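Where Does Marble Come From?

20 Dec 2018
Shares 679 | Comments 6

Have you ever put your hand flat on a marble worktop on a warm day and been surprised by how cool it feels? Marble is one of those things we walk over, lean on and eat our toast next to without giving it much thought, and yet every piece of it has had a longer and stranger life than any of us. So make yourself comfortable, because we are going to go back a very long way indeed, to a time before there were any kitchens at all.
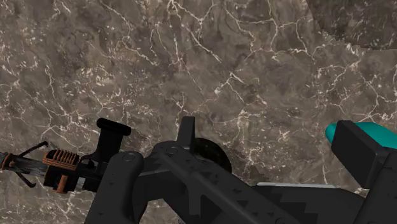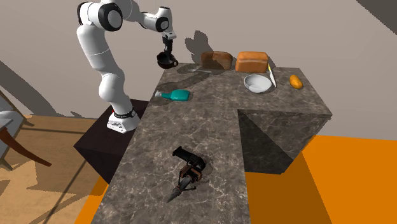
Marble can be brown or grey, with veins running all over it.

Our story begins at the bottom of a warm, shallow sea. Lots of little creatures lived in that sea, and many of them had shells, just as snails and cockles do today. Shells are made of a hard, chalky stuff that the animals build for themselves out of what is in the water. When the creatures died, their shells sank down and settled on the sea bed, and more shells settled on top of those, and more on top of those, year after year after year. Some were broken into crumbs by the waves, and some were so tiny to begin with that you would have needed a microscope to see them properly.

Now, if you have ever been at the very bottom of a pile of cousins, you will know that the one underneath gets squashed the most. The same thing happened to the shells. The layers on top pressed down on the layers below until the water was squeezed out and the bits stuck together, and slowly they turned into a rock called limestone. If you look closely at a lump of limestone you can sometimes find the shape of a shell still inside it, which is a lovely thing to find on a beach walk.

But limestone isn't marble yet. It has to be cooked first!

The outside of our Earth is made of enormous pieces, a bit like the shell of a cracked boiled egg, and these pieces move. They move so slowly that you would never feel it, at something like the speed your fingernails grow. Sometimes two of them push into each other, and the rocks in between are folded up and shoved deep underground, where it is very hot and there is a terrific weight pressing in from every side. The limestone doesn't melt down there. It stays solid the whole time, but the tiny grains inside it change and grow into new crystals, all locked tightly together like the pieces of a jigsaw. When that has happened, we call the rock marble.

Grown-ups who study rocks have a long word for a rock that has been changed like this. They call it metamorphic (say it "met-a-MOR-fick"), and it comes from old Greek words to do with changing shape. You may know a word rather like it already – metamorphosis, when a caterpillar becomes a butterfly.

What about the veins?

If limestone were perfectly clean, the marble made from it would be white all the way through, like a sugar lump. Most limestone has other things mixed in, though. There might be a little mud, or some sand, or a trace of iron, and when the rock is heated and squeezed these get smeared and swirled about, much as raspberry sauce does when you stir it into yoghurt. Iron can turn marble pink, yellow or brown. Grey and black often come from the remains of things that were once alive. And sometimes the rock cracks, and water trickles through the cracks and leaves minerals behind, and then you get thin pale lines that branch like the twigs on a tree.

Getting it out of the ground

People cut marble from a big open hole called a quarry. Long ago they did it with hammers and wooden wedges, which they soaked in water so that the wood swelled up and split the stone. Nowadays they often use a long wire dotted with tiny diamonds – real ones, though not the sort you would put in a ring – and the wire saws through the rock while water keeps it cool. The blocks are sliced into slabs and then polished until they shine.

Something to try at home

Ask a grown-up to help you find a bit of chalk and a small dish of vinegar. Chalk is a kind of limestone (check that it is natural chalk, as the sort used on blackboards is often made of something else). Drop it in and watch for bubbles. The vinegar is an acid, and it is eating away at the chalk and making a gas. Marble is made of the same stuff, so lemon juice can leave a dull mark on it, and you should please never try this one on the kitchen worktop!

6 comments | Share this page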